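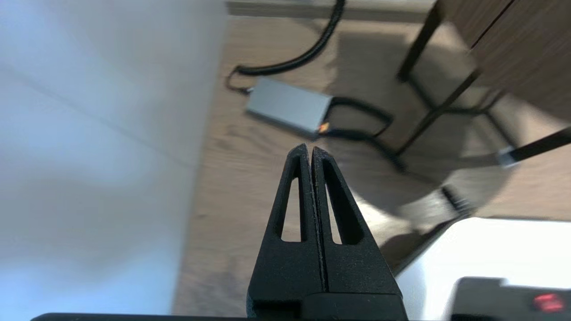 A morning at the Jemunia open day

We had been meaning to go to one of the Jemunia open days since last June, and on 3 Apr 2022 we finally got ourselves on the early train and went. Giorgia Grasso met us at the door with coffee (very good coffee!) and took us through the furnished rooms at a lovely slow pace, letting everybody poke about as much as they liked.

I'm afraid I lingered over the bedside furniture. There is a round wooden nightstand there, warm brown with a raised rim, standing on slim dark metal legs with a little white felt pad under the foot, and I would have taken it home on the train if they'd let me.

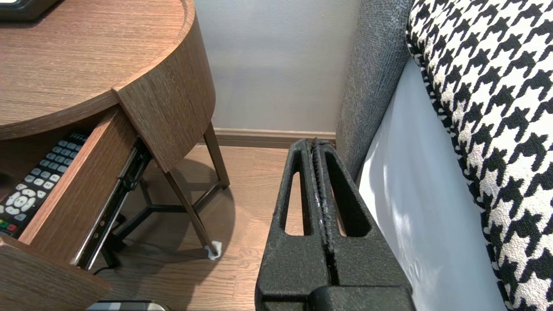 Ilaria Sanna, who looks after the bedrooms, told me they ask 300 euros for a bedside table like it, and 85 for delivery to our side of the island, so my husband steered me gently towards the garden. We stayed until lunch, and I've already put our names down for the next one.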